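Clullport Two-Arm Teaching Bench

The Clullport is a bench for recording tasks by demonstration. An operator moves a pair of leader handles, both follower arms copy the motion, and the bench logs joint positions, gripper opening and all camera views together. Supplied by Hotovo. Page updated 2026-03-30.

Wrist camera
Each follower carries a small camera looking out past the fingers. It keeps both fingertips in view, so the operator can work close to or under an overhang such as a shelf board.
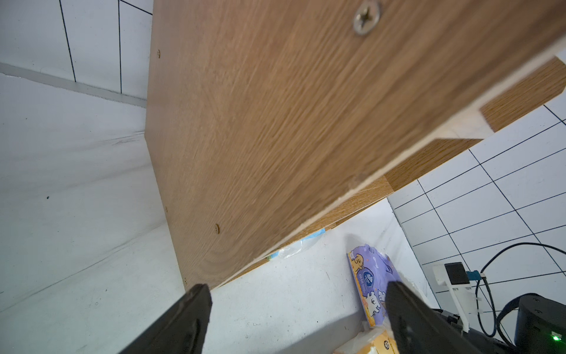
Hand guiding
Hold the button on the wrist and the arm goes slack – you can then push it through a motion directly. Up to 38 waypoints are kept per demonstration.

Remote control
The leader handles plug in at the front rail or connect over the network using the Kokkinos link box. Sessions are saved as separate takes and can be trimmed before export.
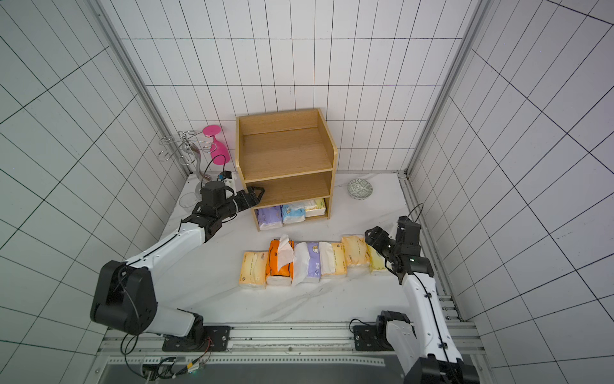

The Flusum recorder is included with every bench and stores 356 takes before it needs to be emptied. Takes can be grouped by task, and shelf stocking is a good first one to set up: a small open shelf at the back, a row of soft tissue packs in front, and both arms within reach of the work. Start with 10 takes and play them back before recording more.

Order code: 193
Spare finger pairs and cables are sold separately.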